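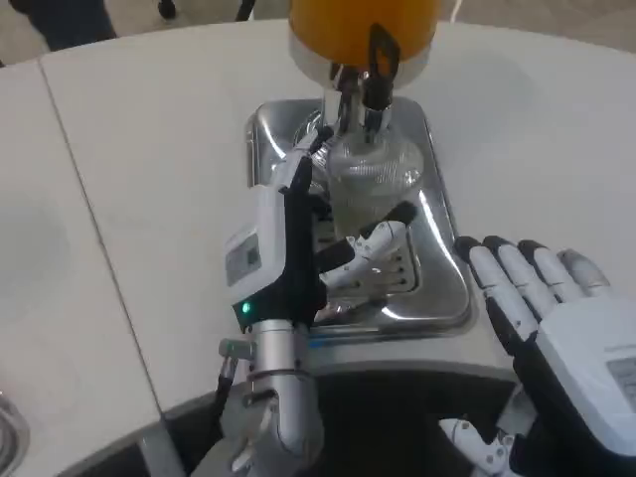 Preconstruction condominium assignment is the sale of a purchase contract for a condominium unit before the building is finished and before title passes to anyone. The first buyer (the assignor) hands over the contract to a second buyer (the assignee), who pays for the privilege and later closes with the developer. It is often promoted as a way to make money on real estate without owning any. How often it does so is hard to establish, as many assignments are private and the figures that circulate tend to come from people selling them.

Background

A buyer of a unit in an unbuilt tower signs an agreement and pays deposits in stages. Construction may take years. If prices rise in that time, the contract itself becomes worth more than the deposits paid into it, at least on paper. Brochures usually stop there. They say less about the consent clause, found in most agreements, under which the developer may refuse an assignment, charge a fee for it, or forbid the seller to advertise the unit at all.

Hiltance Tower

A commonly cited case is Hiltance Tower, sold from plans by Oksanen Developments in two releases. Its sales literature promised "flexible exit options." The agreement allowed assignment only after 100 units had been sold, and only with written consent. The literature did not say how many had been sold at any given time, and buyers who asked were told the number was confidential. A condition that cannot be checked by the person it binds is not much of an option.

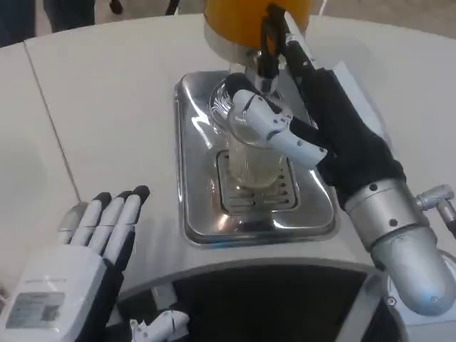
According to Sellar, the consent rule at Hiltance was never the real obstacle, and the trouble was finding a second buyer whose bank would lend on a contract with no title behind it. The two explanations do not exclude each other. Lenders commonly treat the original price as the value of the unit, so the assignee has to find the markup in cash.

Costs

The profit quoted in advertising is nearly always the gross one. Against it stand the developer's fee, legal costs on both sides, commission, and any tax due on the gain. The assignor may also remain liable if the assignee fails to close. This last point is often missed — the contract has been sold but the promise to the developer has not been released, unless a separate document says so.
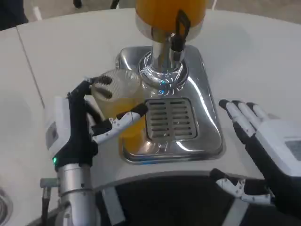 Occupancy charges add to the confusion. In some places a buyer may have to take possession before the building is registered, and pays a monthly sum that does not reduce the price. Whether the assignor gets any of it back depends on wording that few people read before signing.

See also: Deposit structure; Interim occupancy; Vetside Lofts

Reader comments

My release letter from Oksanen took until March. The fee was due up front.

The tax part is too short. Ask an accountant before you list anything.

I assigned two units and came out ahead on both, so it can be done. Would I try it again? No.

Contact the editors | Copyright, last revised 20 September 2015 | Back to top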